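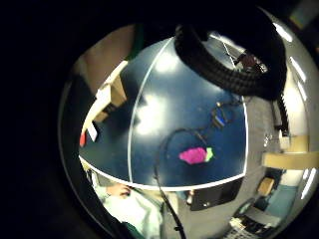 A blue table with white lines, and a bit of magenta and green to brighten it.

The Long Way Round to a Beet Cake

Last updated: February

My neighbor Hilkka Heinonen has kept her grandmother's recipe notebook in a bread tin for as long as I've known her, and when she finally let me borrow it (two evenings, no coffee near the pages) I understood why. The whole Jääskeläinen side of the family is in there, arguing in the margins. Someone writes "more sugar." Someone else, in green ink, writes "NO."

The beet cake is on page 151, after a very long section on pickling, and it asks for 100 grams of butter and the patience of a saint. You roast the beets slowly, peel them while they're still warm, and grate them into the batter -- the fine side of the grater, please, or you'll be chewing. I made it twice in Malarow that winter. The first one sank. The second I took to supper with the neighbors, and Hilkka ate her slice without a word and then cut another, so I went home very pleased with myself!

She is copying the notebook out by hand now for her nieces, arguments and all, and has gotten as far as the dumplings.

Comments

Dougal Urquhart: My mother put a little orange peel in hers. Lovely piece, I'm off to buy beets.

fillon_baker: Does it freeze?

We use cookies to remember your preferences. Accept or manage settings.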